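Bevlow Slotted Bench Top: a long look from someone who takes PCs apart

Reviewed March 22, 2026

I wanted a real bench for years. What I had was a hollow-core door on two filing cabinets, with a dip in the middle where all my screws rolled to meet up. So last October I finally gave in and bought the Bevlow slotted aluminum top, the big one, and bolted it to a leg kit from Mellstead (sold separately, grumble grumble). The top was $500. The legs and the freight pushed me a lot closer to $800 than I'd told my wife, but we've moved past that!

Mostly I use it for old desktop towers. People give them to me, I pull the drives, sort out what still runs and pass along the decent ones. It's a fiddly hobby and you spend a lot of it with your nose in a drive bay, poking at little plastic release tabs.

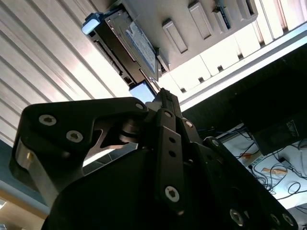 The first thing I noticed was how stiff the thing is. You know how a stubborn drive caddy makes you lean on the case with one hand and tug with the other? On the old door everything wobbled when I did that. The Bevlow doesn't budge. I've put my full weight on the corner (I'm not a small guy) and the only complaint came from the floor.

The slots are the whole point, of course. They run the length of the top, and you can drop in T-nuts and clamp down just about anything. I started with the clamps Bevlow sells and ended up liking the Kuusk ones better, they have a fatter knob and I can work them with cold fingers in the garage. A small fixture plate with a raised holder turned out to be the best thing you can put on a bench like this. It keeps a slim part in one spot while you mess with it and you stop chasing it all over the place.

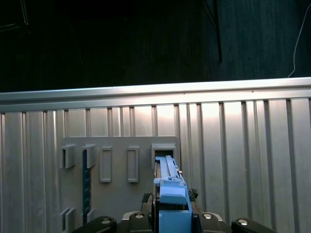 Now the gripes. Grooves eat screws. They just do. An M3 will go straight down in there and lie flat against the bottom where you can't get a fingernail under it, so keep a magnetic pickup handy. Dust gets in too, and a shop vac with the skinny nozzle is the only way I've found to get it back out. Also, bare metal is shiny! I had a lamp right over it for the first week and the glare off the ridges gave me a headache, so I moved the lamp off to one side and that was much better.

And please don't set a bare powered board on it. It's aluminum. I keep a Stoltudska rubber mat rolled up underneath for anything that's out of its case and plugged in. With the board still screwed into its tower I skip the mat and lay the whole case down on its side with the open side up.

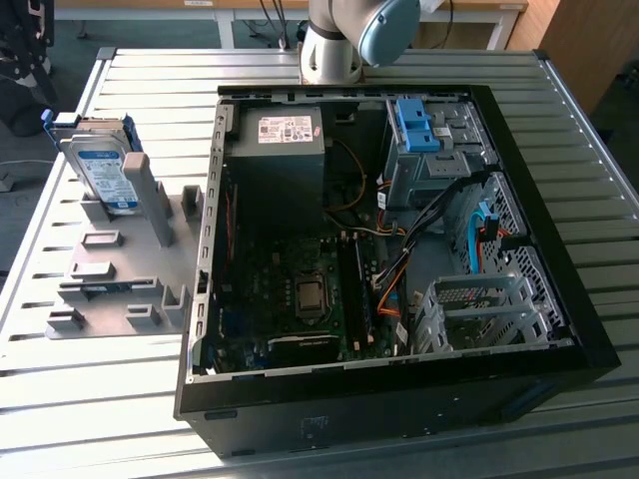 Kevin Palomino
Contributing reviewer, home workshop

Having the room to do that is what sold me in the end. A full tower on its side takes up a lot of real estate, and on most benches you're left with no place for your elbows. I can lay one down and still get at the power supply at one end and the memory slots in the middle without turning the case around every two minutes. If it does want to slide, I run a stop into one of the slots and butt the case up against it. Takes seconds.

Assembly was okay. The instructions are one folded sheet and the drawing for the end brackets is backwards, or I am. I did it alone in an afternoon, but the top is heavy and I'd get a helper for flipping it over. One of the end caps came cracked and Bevlow mailed me a new one, no fuss, I just sent them a photo.

I do wish it came with a lip along the back edge. Mine's pulled out from the wall so I can walk all the way around, and stuff goes over the far side now and then. Optical drives, mainly. You get one of those old bays half undone, the latch lets go all at once and off it goes.
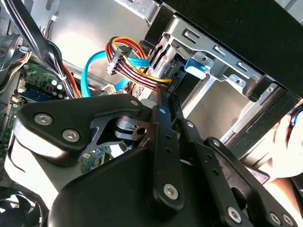 Would I buy it again? Yep, though I'd wait for a sale, they seem to knock $40 off every so often and that would've covered my clamps. If you only open up a computer once a year, stick with the kitchen table and a towel. If you've got a stack of towers in the corner like I do, get the big size and measure your doorway first. Mine cleared with the door off its hinges.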